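Ragged edges and lifting on blue painter's tape used as floor grid lines

Asked in Floors and Surfaces, 3 answers, viewed 891 times

I marked out a play road on a gray painted board for toy cars. Two strips of painter's tape, one crossing the other. Paint is a matte floor enamel from Cavstead, left for 3 weeks before taping. The tape edges have gone fuzzy and torn, worst near the crossing.
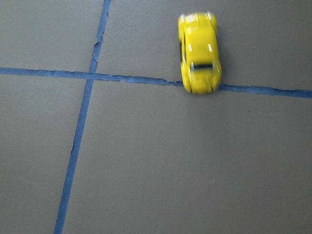

One strip is also separating from the board along its left side. I would like to redo the lines in the same places without pulling paint. Do I need a different tape, or different prep?

Sebastián Figueroa, Toledo

Answer 1 (accepted)
Painter's tape is a crepe paper with a weak adhesive, made to come off. Traffic wears the edges and the fibers stand up. For lines that stay down, use vinyl floor marking tape.
Pull the old tape back on itself at a low angle, slowly. Warm it with a hair dryer if it splits. Wipe off residue with mineral spirits on a rag, testing a corner first, then let the board dry overnight. Press the new tape with a roller. At the crossing, cut the second strip and butt it against the first so there is no step for wheels to catch.

Answer 2
Matte paint holds dust. Scuff with 316 grit and vacuum before taping. I used Grorno vinyl on a shop floor and it has been down since July.

Answer 3
just paint the lines, mask both sides and pull the tape while its tacky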